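Orach grasp policy, reviewed by Ruby-Lee Kereama

Orach is a training method for robot hands that learns grip force from 200 demonstrations per object. We ran it on our own arm for 24 days. Soft fruit is where it does best. Older policies squeezed too hard.

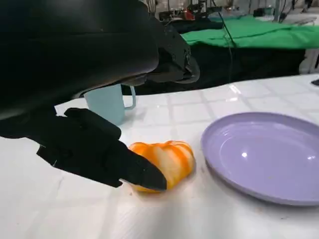 Mugs went less well — it missed the handle 9 times in one afternoon. Setup notes are thin, and retraining is slow. I'd still use it for produce work.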